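I've had the Rellen butcher block conditioner on my kitchen counters since October, and I keep getting asked if it was worth the money, so I'm finally writing it up. Short version: yes, mostly, with one pretty big gripe about the lid.

Some background. We redid the kitchen last year and I fell hard for wood countertops. Everybody I know tried to talk me out of them. My sister has stone and wipes it down with whatever's under the sink, and she gave me a look when I told her I'd be rubbing wax into mine on a Sunday afternoon. But I love how wood feels under my hands when I'm rolling out dough, and it's so much quieter when you set a plate down! So wood it was, and then I had to learn how to take care of it.

The first thing I tried was plain mineral oil from the drugstore. It works, sort of. It's cheap and you can't really mess it up, but it soaked in and was gone in a week, and the spot next to the sink went pale and fuzzy no matter what I did. Then I bought a bottle of Evasero because the label was pretty (I know, I know). It smelled like a lemon candle and left the counter tacky for two days. I set a paper bag of flour on it and pulled up a bag-shaped patch of brown fuzz. Never again.

The Rellen stuff is a blend of oil and beeswax in a squat tin. In a cool kitchen it's about as firm as cold butter, so I stand the tin in a bowl of warm water before I start. Once it softens you scoop some out with a rag and rub it in along the grain. I leave it for 30 minutes, go do something else, then come back and buff it with an old T-shirt. They tell you to wait overnight before you put anything wet on it, and I'd take that seriously — the one time I didn't, I got a cloudy ring from a colander that took two more coats to get rid of.

What I like most is the finish. It's soft, a little bit satiny, and it doesn't look like plastic. I was worried it would turn everything orange, which the Evasero kind of did, but with my pale counters the change was really small. A touch warmer, and that's it. If you've got light wood against dark cabinets and you picked it for the contrast, you won't lose it.

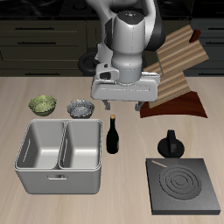

Bendby wrote to me after I mentioned this in a comment thread, to say that the finish held up fine in a busy kitchen but that the edge around an undermount sink needed its own schedule, a thin coat every other week, and that waiting until water stopped beading was waiting too long. I've been doing it that way for a couple of months now and I have to agree. The sink edge used to be my problem child and now it looks like the rest of the counter.

Now the smell. It's faint, kind of like a new box of crayons, and it's gone by the next morning. My husband says he can't smell it at all, but he also can't smell the trash, so take that for what it's worth.

Okay, the lid. I hate the lid. It's one of those press-on metal ones, like a shoe polish tin but with no little twist key on the side. Once you get any wax around the rim it glues itself shut. I've pried it off with a butter knife, a spoon handle and once, in a bad mood, a screwdriver, and now it's bent and doesn't sit flat. I scooped what was left into a wide jam jar and that's been so much nicer. Rellen, if you're reading, please just use a screw top!

Stains, next. It won't stop everything. Coffee is fine if you get to it the same morning. Red wine wiped right up. Beet juice did not, and I had to sand that spot lightly and start over, which took all of 5 minutes and made me feel very handy. Turmeric I haven't dared. Hot pans still go on a trivet, obviously. Wax melts, and you'll end up with a dull patch in the shape of your skillet.

It also goes a long way. I've done all the counters once a month, plus the sink edge, plus two cutting boards and a rolling pin, and I'm only now getting to the bottom of my first tin. I used way too much at the beginning, too. You want a really thin layer. If your rag is dragging, you've put on too much, and you'll be buffing until dinner.

Would I buy it again? I already did, the new one's in the pantry. It's not the cheapest and you do have to enjoy a bit of fussing, or at least not mind it. If you want something you wipe on twice a year and forget about, get a hard sealer and skip this. I'm giving it four stars, and the missing one is all for that lid.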